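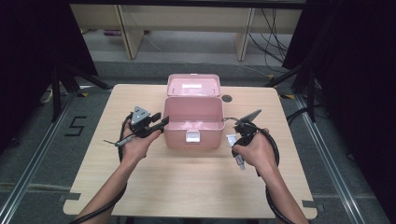 Packed lunches for a week of shifts, what keeps?

porora_pete
Starting a new job in April with no canteen and a fridge shared between 23 people. I'd like to make most of it on Sunday night and not think about it again. Four long shifts, half hour break, there is a microwave but the queue is bad. What do you lot take that is still decent on day four?

Orer
Pasta salad without mayonnaise. Oil, lemon, tinned tuna, peas. Fine until Wednesday, after that the pasta goes a bit hard. I do a second batch midweek.

tea_at_four
Lentils. Cook a big pan with onion and carrot, dress them while warm, add whatever you have on the day. They taste better on the second day than the first. A bag does me the whole week and costs next to nothing.

dunmore88
Wouldn't leave anything cooked four days in a shared fridge. People stand there with the door open all morning. I freeze mine in portions and take one out the night before.

Orer
The fridge at mine is fine. I've done this for years and never been ill.

dunmore88
You asked what keeps, I'm telling you the freezer keeps. Two days in the fridge is my limit for rice or chicken, and I don't keep rice even that long.

porora_pete
It was me that asked, not Orer, but point taken. I have one freezer drawer and it is mostly bread.

tea_at_four
Freeze the sandwiches then. Cheese and pickle freezes well, ham is all right. No cucumber, tomato or egg. Take it out at six in the morning and it's ready by dinner time.

Wanigasekara
Frozen sandwiches are grim, sorry. The bread goes damp in the middle. I take the parts separately: rolls, a lump of cheese, an apple, some nuts. Put it together at the table. Takes two minutes and you skip the microwave queue altogether.

tea_at_four
Damp means it was buttered too thinly. Butter right to the edges.

Wanigasekara
I butter to the edges. Still damp.

kettle_on
Soup in a flask is the other way round the queue. Fill the flask with boiling water first, leave it ten minutes, tip it out, then put the soup in. Mine is still hot at one. Cost about 30 quid but I was spending more than that in a fortnight at the shop over the road.

dunmore88
Agree with the flask. Chilli works as well if it isn't too thick.

porora_pete
Right, plan is lentils for the first two days, rolls and cheese for the third, soup on the last one. Might try one frozen sandwich to see who is right.

Orer
Cheese and pickle, and wrap it tightly. Let us know.

Wanigasekara
It will be damp.

Contact the moderators | Forum rules | © Plusterov Boards | Back to top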